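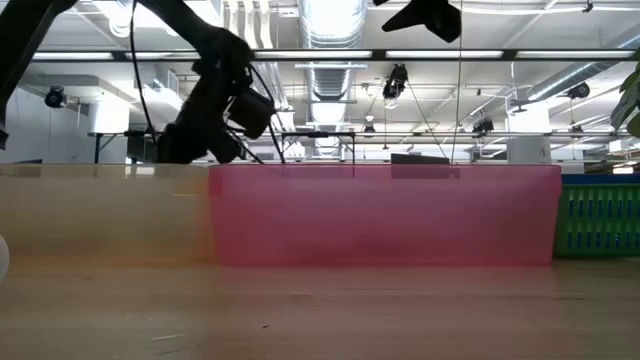

The robot puts the glue away. Then the paint. Then, most days, it hesitates over the scissors.

That hesitation is what Zamfira Iordache has spent most of a year on. She runs a small manipulation group at Grotirby, and the question she keeps asking is narrow enough to sound silly at dinner. When a two-armed robot is learning to sort a messy table into bins, does it help to show it the mistakes?

Most people who teach robots this way don't. A person steers the arms through the job, the cameras record, the software learns to copy. If the person fumbles - drops a brush, grabs a bottle by the wrong end - the recording gets tossed. Clean demos in, clean behavior out. That's the thinking anyway.

Iordache's group kept the fumbles. Not all of them. Only the ones where the operator noticed and fixed it, right there, without stopping. They call the method Wekov, after a whiteboard abbreviation that got misread early on and stuck.

"You watch a clean demo and it never shows you what to do two inches off target," she says. "So the robot gets two inches off target and it's lost. It just sort of hovers."

The job itself is craft supplies. Paint bottles, brushes, scissors, all over a table, bins and trays to sort them into. Florin Preda picked it, over some grumbling. The lab had been doing blocks for ages and the blocks had gotten too easy. Craft stuff rolls. It has handles at odd angles. A round bottle that you nudge goes wherever it likes, and a brush lying flat gives the fingers almost nothing to hold on to.

They recorded 700 demonstrations, by three operators, all through June. Of those, 300 had a recovery in them somewhere. Preda went through every one by hand and marked where the slip began and where the fix ended, a chore he describes in terms we can't print. Evenings mostly. There was a lot of cold pizza.

Then came the comparison. One model trained on the clean recordings only. One trained on a mix, same total number so nobody could say it just had more to eat. Same arms, same cameras, same starting layouts - 24 of them, sketched on paper and set up again by hand for each model. Setting up took longer than the tests did.

The mixed model won. It finished more layouts, and the gap was widest where you'd expect, on the items that roll. When the clean model closed its fingers on nothing, it tended to carry the nothing over to the bin and let go of it, very carefully. The mixed one usually backed up and went again.

Scissors were the exception. Both models did badly and the recovery data didn't move the needle much. Preda thinks the operators themselves never settled on one way to pick them up, some by the loops and some by the pivot, so the recordings argue with each other. Iordache isn't so sure. She blames the shine on the blades. They've had this conversation more than once.

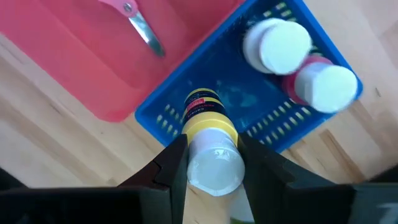 Why does the wrist camera matter if there are already cameras overhead?
An overhead camera tells the robot where things are on the table, but the arm often blocks the view right at the moment of the grab. The wrist camera sees the last inch or two, and a slip usually starts there.

Not everyone is sold. Tyson Bergeron, who builds picking systems at Plavwood and read an early draft, likes the result but wants it on a floor that isn't theirs. His worry is the marking. Somebody has to sit and decide what counts as a recovery, and at a warehouse there isn't a Preda.

"I'd take it tomorrow if the labels came free," he says. "They dont."

Oana Gavrilă is working on that part. Her idea is to let the gripper's own motor tell on itself: fingers close further than they should, pull back, close again, flag it. A first pass found most of what Preda found and a few he'd missed. It also flagged every time an operator got nervous and squeezed twice. She's trying to get that number down before the group writes anything up.

There's also the cost of keeping bad habits. Feed the model too many slips and it starts slipping on purpose, or that's how it looks - a little bobble before each grab, copied faithfuly from a person who bobbled. They saw it in an early version and cut the share back. Where exactly the line sits, they can't say yet. Iordache wants 5 more mixes tested before she'll put a number on it.

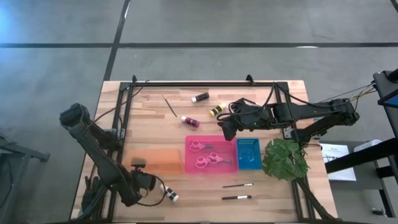
Both arms over the worktable, with paint bottles, brushes and two pairs of scissors among the trays.

Next on the list is a second table with different bins, and operators who've never met the first ones. Gavrilă has the recruiting email half written. Preda has asked for no scissors. He has been told there will be scissors.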